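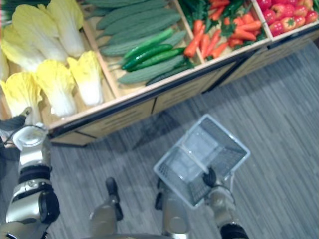 veg display, cabbage end, wire basket

From: Graham Tunstall
To: Wedmont shop list
Date: 10/5/19
Subject: Re: [wedmont-shop] front bins

Kieran, all,

Quick one, van's waiting. Photo at top is the wooden display with the dividers in. Napa at the left end, bitter melon next to it. I like it. Keep the cabbages cut lengthwise, leaf tips are the first thing people see coming in.

To your points:

> Kieran Ackroyd wrote:
> Are we sticking with four bins or going back to three?
> Wragg says he can pull a divider out in ten minutes.

Four. Leave the dividers alone pls. We had three back in February and the melons ended up all over everything.

> Also the white wire baskets, do we want more? Kimport
> has them in packs of 11. People keep walking round
> with their arms full.

Yes, get two packs. Same mesh kind with the solid rim, not the plastic ones, they crack. Stack them by the door and NOT against the front board, you can't reach the low cabbages otherwise.

> Last thing, Taltora invoice 606 has 32 heads of napa
> on it and I signed for less. Who do I call?

Don't call, email them and copy me. Put the invoice number in the subjct line or it goes nowhere. If it's the same driver as last time ask for the slip too.

Price cards for the melons still to do. Anybody got the good marker? Not in the drawer.

Back after lunch, ext 217 if its urgent

Graham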